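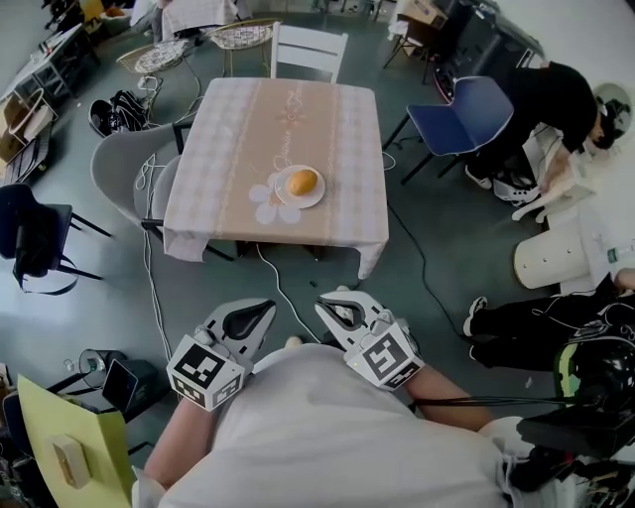

Fig. 4 — Checked cloth with printed band, flower placemat and plate.

4. Dressing the table

This section covers the Plorkell square dining table with a cloth, one placemat and one plate. Put the table together and level the feet (section 3) before you start. The cloth is sold separately. The Horrocks and Wuvitia cloths both suit this table.

4.1 Fitting the cloth

1. Wipe the tabletop with a damp cloth and let it dry completely.
2. Pull all chairs back 700 mm so you can walk around the table.
3. Unfold the cloth over the centre of the top, printed side up.
4. Turn the cloth until the printed band runs in the direction you want.
5. Check the drop on opposite sides and adjust until they match.
6. Smooth the cloth from the centre towards the edges with a flat hand.

Note: Fold creases in a new cloth can be ironed out on a low setting. Iron on the reverse.

CAUTION: Do not iron the cloth on the tabletop. Heat marks the finish and is not covered by the warranty.

4.2 Placemat and plate

1. Lay the placemat flat on the front half of the table.
2. Set the plate on it. With a petal-shaped mat the plate can sit off-centre if you would like the petals to show.
3. Keep the plate at least 60 mm in from the table edge.

A single piece of fruit is enough for a small plate. Wash and dry it first — mango juice stains pale colours and is hard to get out.

4.3 Placing the chairs
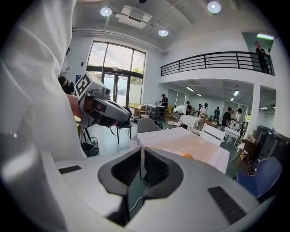 Fig. 5 — Covered table with grey, white and dark blue chairs.

1. Return the chairs one at a time. Lift them, do not drag them.
2. Check that no chair leg is standing on the hem of the cloth.
3. Leave a clear path on at least one side of the table.

Chairs do not need to match. Moulded and slatted chairs can be used together provided the seat height suits the table.

CAUTION: A hanging cloth can be pulled down by small children or pets. Use Ramard cloth clips (part 117) where this is likely.

For washing the cloth, see section 5.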